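Planning our equipment purchase for the coming year
2 June 2022

The quotation from Dradeck arrived last week, and I have now read it closely enough to set down where our equipment plan stands. Several readers who manage small laboratories of their own wrote to me after the previous entry, asking how we intend to pay for a second arm. The short answer is that we do not yet intend to buy one. The longer answer follows.

Our current budget line for automation was drawn up before the move to the Tapley building, and it assumed that the existing bench, controller and safety fencing would all be carried across. The bench and the fencing were. The controller is out of warranty, and the supplier will no longer quote for repairs to that model. A replacement must therefore come first in the plan, ahead of anything that would expand what we do.

Dradeck has offered a controller, cabling and one day of commissioning as a single package. Freight is listed separately at $854, and I have asked whether it can be reduced if we accept delivery in August, when the firm already has a shipment coming this way. Skinport has quoted for the controller alone. Its price is lower by $1341, but the cabling would have to be purchased elsewhere and the commissioning would fall to us. I have done that work before and would prefer not to repeat it during a teaching term.

Replacement finger pads are a smaller matter, though they are the item most often left out of a first budget. Ours cost $209 a set. We went through more than 10 sets in the past financial year, and I had allowed for four. The revised plan includes a proper consumables line, reviewed each quarter, and I would recommend the same to anyone preparing a first submission. Tools, spare fasteners and cleaning supplies now sit under that line as well – they had previously been charged to general stores, where they were difficult to trace.

The remaining question is how much of the kitchen work should be done on physical equipment at all. The Plulasden project asks for an arm that can open and close household cupboards of different sizes. Building a full set of cabinets in the laboratory would take up the floor area reserved for the second bench, and the joinery estimate alone exceeded our allowance for minor works. I have deferred that estimate and will present it again once the controller has been paid for.

Simulation has taken a larger share of the plan as a result, and I have moved part of the joinery allowance to a workstation with a better graphics card. The licence we hold covers the workstation at no further charge, so the cost is confined to hardware. Our simulated kitchen has plain light grey cabinets with tan bar handles, set over a reddish-brown wooden floor, and the two-fingered black gripper works in front of them. A joiner would need to be paid again for every change to those fronts or handles, whereas in the simulation a change costs us staff time only. The workstation request goes forward with the controller, and I will post the approved figures when I have them. 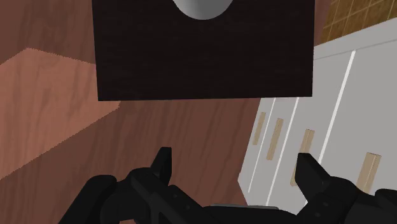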